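Buying the second arm: a talk with Manee Phuthong

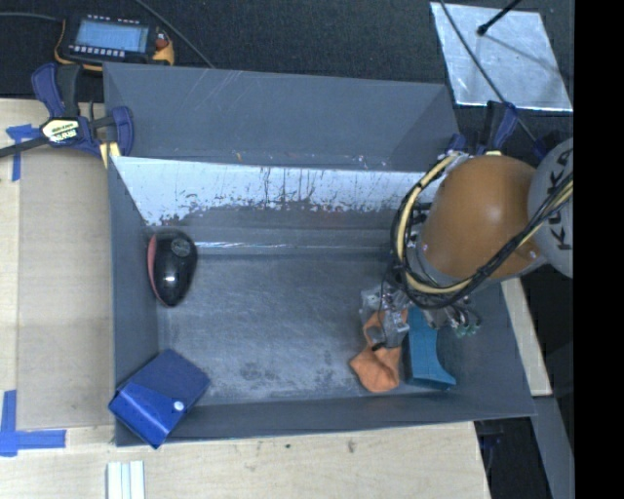
Manee Phuthong runs equipment planning at Urnbridge, a mid-size returns and resale outfit, and she had twenty minutes for me between two calls. She used most of them on one spreadsheet. The question on her desk: a second picking cell this year, or wait.

"People come to me with a price for the arm," she said. "Fine. The arm is one line. I have 91 lines."

She turned the laptop so I could see. Mounting, cabling, air supply, spare fingers, floor work, training hours, the electrician. A line for bins. A line for clamps, even. Small stuff, but she got burned on small stuff the first time. The first cell was budgeted off a single quote and went over before it picked anything.

How far over? She wouldn't say. "Enough that I had to go upstairs twice."

So now she starts from the items. What comes in, how it comes in, how mixed. Returns are the hard case, soft things next to hard things, shiny next to dull, nothing lying the way you'd like. Her team keeps a test list of 200 products and any vendor who wants the order has to run it on site, in Urnbridge's own bins, scratched ones included.

"They always want to bring thier own bin," she said. "New, clean, nice. No. Use mine."

Two vendors are left. Grorkex sells the whole cell with a five-year service plan. Rattanakul is an integrator, will build around an arm you already own or pick up used, and charges by the day. Grorkex costs more on paper. Rattanakul costs more if anything slips, and she thinks something will slip.

I asked which way she leans.

"Depends on the gripper." Long pause while she answered a message. "Sorry. Yes. Gripper. A cloth and a hard case are two different jobs, and if one tool does both I save a tool changer. If it doesn't I'm buying the changer, and the stand for it, and the time it takes to swap. Put that in before you sign. Not after."

Her current consumables number is $2,152 a month, mostly fingertips, tubing and fittings. Higher than planned. She had copied the first year's figure out of a brochure and says she won't do that again.

Software is the part she finds hardest to price. They looked at Disell for the item database, liked it, then found out the license was per station and the test station counted. "A station that ships nothing! Still a license." They're still talking.

On used arms she is more relaxed than I expected. An old arm with a decent service record doesn't scare her. The controller does. Ask what age it is, she said, ask who still repairs it, ask what a replacement pendant costs and how long it takes to arrive. Get that in writing. She has a two page list of these and promised to send it, hasn't yet.

Staff time came up last, and she was annoyed with herself about that. Last round she planned 200 hours for setup and tuning and all of it was gone before the night crew had been trained. This time the night crew gets its own line.

When does she decide? The money request goes in next, and site trials for both vendors are booked for July. If neither gets through the test list she'll rent for a season and look again. Renting is on line 88, she'd already priced it.

Then her phone went and she was off to the next call.

3 June 2018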